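Conflict Reporting and Civilian Harm
Session 4 notes: Reading a displacement figure
Instructor: Rhiannon James

Welcome back! Last time we looked at casualty claims. Today we move to the number that usually travels beside them: how many people have left their homes. I love this topic, and I hope you will too by the end.

Start with the vocabulary. A refugee has crossed an international border. An internally displaced person has fled but is still inside the country. News copy mixes these up all the time, and the difference decides which law applies and which agency keeps the records.

Now the counting. Our practice case is the Ruddock file, which you picked up last week. On the same morning, the district office said 1000 families had left the town and the clinic network said 900 people. Read that again — families and people! If a household averages five or six, those two statements are miles apart. Several of you missed it in the warm-up, and so did I the first time I read the file.

Questions to ask of any figure:
Who counted, and where were they standing?
Is it people, families or households?
Does it cover one day or the whole period of fighting?
Have people who went home again been taken out?

The registration list at the Eltura crossing gives 1121 names. It's a lovely source, very detailed, but it only covers people who used that road and stopped at the desk. Léonie Coste's memo (page 2 of the file) goes through the duplicates and is well worth your time.
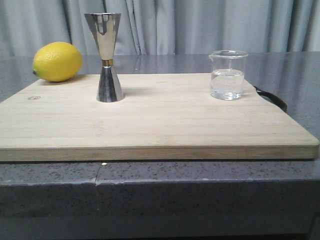 Photo: Iolo Llewellyn

A word on verbs. "Fled," "left" and "were evacuated" each say something different about choice and about who was in charge. Pick the one your source supports. If a local official says "fled," put it in the attribution and keep it there.

For next session: write a 150-word news brief from the Ruddock file using both morning figures, each with its source and its unit. Bring a printed copy — we'll swap and mark them up in pairs. Ingeborg Reisinger will join us for the second hour to talk about phone interviews with people on the move, so have a question ready for her.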